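From: Sirkka Manninen
Subject: Re: Anchorage at Borau

Pascal Baudry wrote:
> Good holding in 6 meters, and the village is untouched. Go before
> everyone else does.

Untouched? We counted 57 masts.
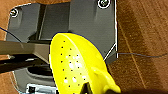 The holding is weed over rock. We dragged twice before the hook bit, in 200 feet of chain. I'd want to know when Pascal was last there. 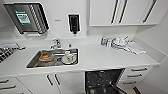

Armelle says Jarkum has better shelter in a northerly. Has anyone on the list stayed overnight, or is that from the guidebook too?

Sirkka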